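Does vinegar in the wash really keep black towels from going gray?

Asked June 3, 2019
14 comments

I keep reading that a cup of white vinegar in the rinse will "lock in" the dye on black towels and T-shirts. My sister swears by it. I've done it for three months and mine look just as tired as before, plus the bathroom smells like a salad. The woman at the dry cleaner in Stetbridge told me to buy a bottle of Furley color keeper instead, and it costs more than the towels did. Is there anything to either of these, or is it all folklore? Top loader, cold water mostly, hard water for sure. I hang things in the yard when I can.

Answer 1
27 people found this helpful

I don't believe the vinegar story either. Dye on cotton gets fixed at the factory, or it doesn't get fixed very well, and by the time the towel is in your house a cup of salad dressing is not going to redo that job. People see the water run clear after a few washes and give the vinegar the credit. The water would have run clear anyway.

What vinegar can do is loosen some of the mineral film that hard water leaves behind. That film is pale and sits on top of the loops, so a black towel looks gray when a good part of the color is still there. Before you spend money, take one towel and wash it with no detergent at all, warm, and look at the water. If it goes cloudy, you have buildup. I'd use half the detergent you use now and see what happens after 6 washes.

Also check the rubber parts on your machine before pouring in acid every week. Some manuals say not to. Mine does.

And stop drying them in full sun! Turn them or hang them in the shade. The sun does more to black cotton than any washer I've owned.

Answer 2
3 people found this helpful

just use the vinegar it works, my mom has used it since forever and her blacks are perfect. you probably arent using enough

Reply from the asker: How much is enough, and did she ever try a load without it?

Answer 3
9 people found this helpful

Despina Petek here. I did the towels for a guest house on the Gistel road until last September, and we bought black ones so makeup wouldn't show. Big mistake, but that's another thread.

We were sold every kind of sheet, ball and additive. I put the Furley in one batch and left it out of the next, same towels from the same box. I couldn't tell them apart, and the owner, Mr. Kratochvíl, couldn't either – he was the one paying for it, so he had good reason to want a difference. It isn't a proper test and I wouldn't claim it is. Maybe it does something for new jeans.

The edges always went first on ours, and the hem would look brown while the middle was fine. My guess is rubbing. We went to smaller loads and a slower spin and they seemed to last longer, though we also had fewer guests that year, so who knows.

If yours have gone brown or reddish and not gray, look at your face products. Acne cream with peroxide in it bleaches towels and no rinse will bring that back. You can dye cotton again at home, but the stitching is often polyester and stays whatever color it was.

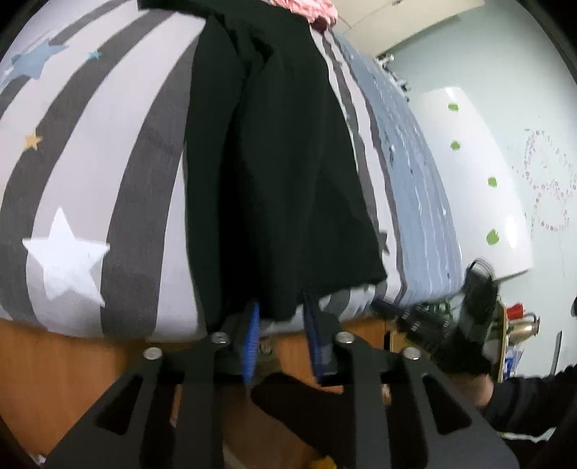

Reading time: 3 minutes (under 700 words)

Was this page useful? Log in to vote or add an answer.

41 shares · 14 comments

Contact us | © 2019 Community Answers | Back to top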